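"The letter was two lines long"

Efraín Cusi keeps his insurance papers in a blue folder, and he brings it with him when we meet at the café next to his shop in Cutico. He opens it before the coffee comes.

"You see, I paid every month for 11 years," he says. "I never made a claim. Then in April the pipe in the flat above broke, and the water came down to my stock room."

The damage was 2000 euros, mostly paper and cloth. His insurer, Pemetti, offered 839. The letter said that goods standing directly on the floor were not covered in full, and it gave the number of a clause.

"The letter was two lines long. I read the clause maybe twenty times. It says goods must be stored 'at a suitable height'. What is suitable? For me, on a pallet is suitable."

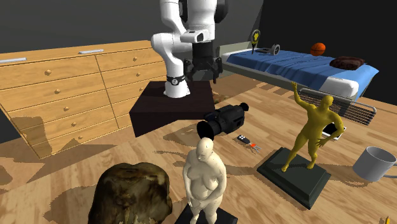 He wrote back the same evening and asked for the definition. The answer took five weeks and repeated the same clause number. After this he went to Ninh, the small advice office near the station, where a lawyer sees people without appointment in the mornings.

"She asked me for the older policy, the one from before they changed the wording. I had it, thank God. In the old one there was no height at all."

The question became whether Pemetti had informed him properly of the change. The company said it had sent a notice with the yearly bill. Cusi found the bill, but he says there was no notice in the envelope. The case went to mediation, and in the end Pemetti paid him a further 627.

Is he content with this? He takes some time to answer.

"It is not the whole sum. But my neighbour from Poltetti, the shoe shop, he accepted the first offer and he regrets it now. So I am content, more or less."

He has stayed with the same insurer, which surprised me. The others he asked were more expensive, he says, and two of them had the same clause.

"Now I read everything when it comes. My wife laughs at me, I sit there with the ruler under the line. And the pallets are gone, I bought shelves."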